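Ravn Center for Early Childhood
Employment Opportunities

Playroom and Materials Assistant (part-time)
Location: Ivbridge, main building, ground floor
Posted: 27/05/2024
Reference: 115

The Ravn Center for Early Childhood invites applications for the position of Playroom and Materials Assistant at its Ivbridge site. The position is part-time, 21 hours per week during term, and is open to applicants with or without previous experience in a childcare setting. Training is provided during the first month.

About the Center

The Center was founded in 1921 as a day nursery for the families of mill workers and has occupied its present building on Fekow Street for most of that time. It now serves 47 children between the ages of two and five, in three groups. A second, smaller site in Cimevdale offers morning sessions only. The person appointed will be based at Ivbridge and may be asked to cover at Cimevdale on occasion, with travel time paid.

About the Position

The Assistant is responsible for the toys, tableware and small play materials used by the three groups. These include soft toys, building blocks, play dishes, cups, spoons, mixing bowls and dress-up clothes. The Assistant sorts the materials at the end of each session, checks them for damage, cleans them according to the Center's schedule and returns them to the correct shelf or bin before the next group arrives.

Much of the work is done at a table. At the close of a morning, items from different areas of the playroom are usually found together, and the first task is to separate them. Soft toys go to the laundry shelf or back to the reading corner. Blocks are returned to the block bins by size. Cups and bowls are washed and put back in the play kitchen, and spoons are removed from cups before the cups are stacked.

The table needs clearing whenever a plush toy is hanging over and partly in a metal bowl, a spoon or stick has been left standing in a cup, and an orange block is still sitting on a green one toward the back. 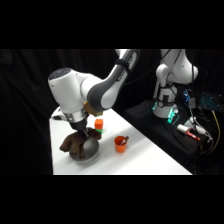 Main Duties

The Assistant will:

Sort and put away play materials after the morning and afternoon sessions.

Wash cups, bowls and utensils from the play kitchen daily, and dry them fully before they are shelved.

Inspect plush toys weekly for open seams, missing eyes and worn limbs. Minor repairs are made by hand with the Center's sewing kit. Toys that cannot be repaired are withdrawn and entered in the materials log.

Wipe down tables and shelves with the approved cleaning solution.

Prepare trays for the following day from the lists supplied by the lead teachers.

Keep the inventory up to date and report shortages to the office by Thursday noon, when orders are placed.

Assist with the full inventory, which is carried out each year in April.

The Assistant is not counted in the supervision ratio and will not be left in sole charge of children. The position does, however, involve daily contact with children, who are encouraged to help put their things away. A calm and friendly manner is expected at all times.

Qualifications

Required:

High school diploma or equivalent.
Ability to follow written lists and labels accurately.
Ability to lift bins weighing up to 25 pounds and to stand for long periods.
Successful completion of a background check before the starting date.

Preferred:

Experience in a nursery, school, library, kitchen or stockroom.
Basic hand-sewing skills.
A current pediatric first aid certificate. The Center will cover the cost of certification for an appointee who does not hold one.

Hours and Pay

The regular schedule is Monday through Friday. The morning shift begins at 11:15, when the first group goes outdoors, and the Assistant normally finishes by mid-afternoon. Hours may vary slightly during the inventory period, and advance notice will be given.

The position is paid at Grade 2 of the Center's hourly scale, a copy of which is available from the office. Paid leave is earned in proportion to hours worked. Lunch is provided on working days, and aprons and gloves are supplied.

The appointment is subject to a probationary period of 7 weeks. A review meeting with the site director will be held at the end of that period.

How to Apply

Applicants should submit a completed application form, a short letter of interest of no more than one page, and the names of two references who are not relatives. Forms may be collected at the front desk in Ivbridge or requested by mail. Please write the reference number on the envelope.

Shortlisted applicants will be invited to a visit of one hour. The visit includes a tour of the playroom, a short interview and a practical task in which the applicant sorts a mixed table of materials and completes one page of the log. No preparation is needed for the task.

The position will remain open until filled. Applications received in the first three weeks will be considered first. All applicants will be notified of the outcome in writing.

The Ravn Center for Early Childhood is an equal opportunity employer. Applicants who need an accommodation for the visit or any part of the application process should contact the front desk when returning the form.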